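Última revisión: mayo

# Cómo montar un rincón de bebidas y patatas con un cubo de rejilla

Un cubo de malla metálica con un lado abierto sirve para tener a mano refrescos y bolsas de aperitivos sin ocupar media mesa. Las botellas van dentro, de pie, y las bolsas encima. En la oficina de Giltville llevamos así desde que se quitó el armario de la entrada, y esta guía recoge cómo lo preparamos y cómo se repone.

Se monta en unos minutos. La mayor parte del tiempo se va en limpiar la rejilla y en decidir el orden de las botellas.

## Qué hace falta

- Un cubo o jaula de rejilla metálica, con techo plano y un frente abierto. Los negros disimulan mejor los roces.
- Una mesa lisa y estable.
- Botellas de plástico pequeñas, de las de ración individual.
- Bolsas de patatas cerradas, de tamaño parecido.
- Un paño húmedo y otro seco.
- Bridas cortas o los conectores que traiga el cubo, si viene en paneles.
- Cuatro topes adhesivos de goma para las esquinas (opcional).

## Antes de comprar el cubo

Mida primero la botella más alta que vaya a guardar, con el tapón puesto, y deje 5 cm libres por encima. Si la altura va demasiado justa hay que inclinar la botella para sacarla, y al inclinarla se tiran las de al lado.

El hueco de la malla también importa. Con una malla ancha las bases de las botellas quedan cojas y se tuercen. Apoye una botella sobre la rejilla en la tienda y empújela con un dedo a media altura. Si baila, busque otra malla o cuente con poner una lámina fina en el suelo del cubo.

Los cubos de paneles sueltos son más baratos y se guardan planos. Los soldados aguantan mejor el peso en el techo. El nuestro lo encargó Nithin Kurian a Ratell y llegó con un panel doblado, que se enderezó a mano sobre el borde de la mesa.

## Montaje

1. Limpie la mesa y déjela secar. Los topes de goma no pegan sobre una superficie con polvo o grasa.

2. Pase el paño húmedo por todos los paneles, también por las esquinas, y después el seco. La rejilla nueva suele traer algo de aceite de fábrica.

3. Una los paneles. Empiece por el suelo y los laterales, siga con el fondo y deje el techo para el final. Si usa bridas, ponga dos por arista y corte el sobrante a ras. Los extremos cortados arañan, así que oriéntelos hacia la parte de atrás.

4. Coloque el cubo con el frente abierto hacia la persona que va a coger las cosas. Debe quedar a un palmo del borde de la mesa, con sitio para apoyar la mano.

5. Compruebe que no cojea. Presione en las cuatro esquinas del techo. Si una baja, ponga un tope debajo o afloje las bridas de ese lado y vuelva a apretarlas con el cubo bien asentado.

6. Meta las botellas de pie, empezando por el fondo. Cuando haya dos del mismo sabor, ponga una detrás de la otra. De ese modo cada sabor tiene su fila y al coger la de delante se ve si queda repuesto.

7. Deje los sabores sueltos a un lado. Una sola botella de un sabor no necesita fila y puede ir hacia atrás, pegada al lateral.

8. Ponga las bolsas tumbadas sobre el techo, una junto a otra y sin montarlas. Tres caben bien en un cubo como el nuestro. Si se apilan, las de abajo acaban llenas de migas.

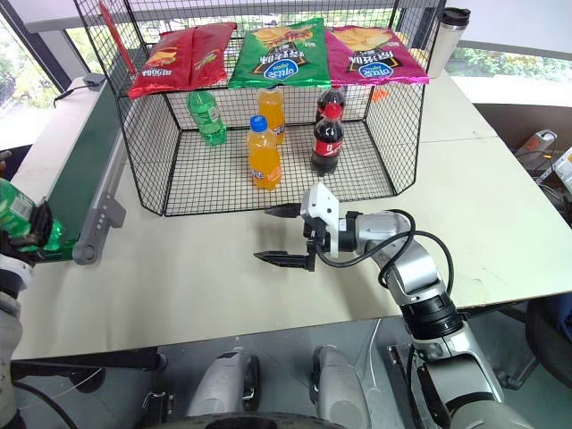 9. Revise el conjunto desde el sitio donde se sienta la gente. Si una bolsa sobresale por delante y tapa el hueco, retírela hacia el fondo.

## Cómo se repone

Reponemos los lunes a primera hora. Benedek Szalai trae las cajas del almacén y quien llega antes las coloca. El orden es el siguiente:

- Sacar las botellas que queden.
- Pasar el paño seco por el suelo de la rejilla.
- Poner las nuevas detrás y las antiguas delante.
- Mirar la fecha de las bolsas y dejar a la vista la que caduque antes.

Guardamos 14 botellas de reserva en la caja de debajo del mostrador. Cuando bajan de cinco se apunta en la hoja de pedidos.

## Problemas habituales

**Las botellas se caen al sacar una.** Hay demasiadas o la malla es ancha. Quite una fila, o corte una lámina de plástico a la medida del suelo y sujétela con dos bridas.

**Las bolsas resbalan.** Pasa con las muy infladas. Un trozo de malla antideslizante de cajón, colocado sobre el techo, lo soluciona.

**El techo se comba.** Las bolsas de patatas no pesan lo suficiente para combarlo. Suele ser que alguien ha dejado encima botellas llenas. Si el panel ya está deformado, dele la vuelta.

**Se pega la etiqueta a la rejilla.** Ocurre cuando las botellas entran con condensación. Séquelas antes de colocarlas y limpie los restos con agua templada y jabón.

## Medidas del nuestro

El cubo tiene 30 cm de lado. Para botellas de litro y medio no sirve, ya que no entran de pie.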